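Keeping fruit without a fruit bowl

White tabletops

Grey smudges mostly shift with bicarb and a damp cloth. Scuffs are with you for life - call them patina. 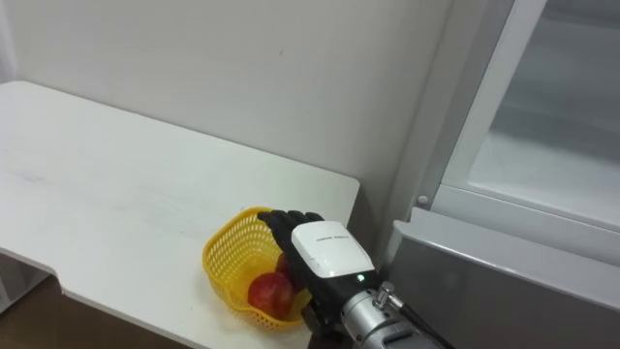
Baskets

Mesh sides let air in, so plastic beats the heirloom china. Rinse it every 15 days, or when your mother visits.

Apples

Keep them away from bananas, which ripen everything within reach out of spite. Two or three at a time is plenty.
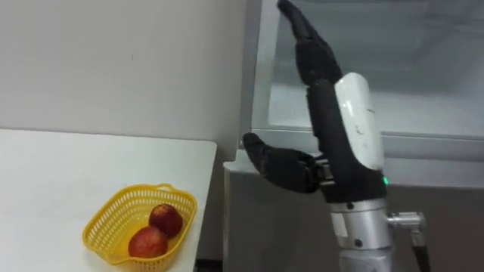 The fridge

Apples last for weeks at 4 degrees. Leave the door open while you decide and you are cooling Hestdale at your own expense.
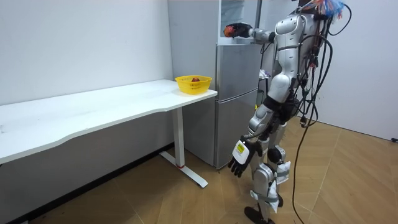
Photo: Erzsébet Orbán

Wipe the seals in August, when they smell worst.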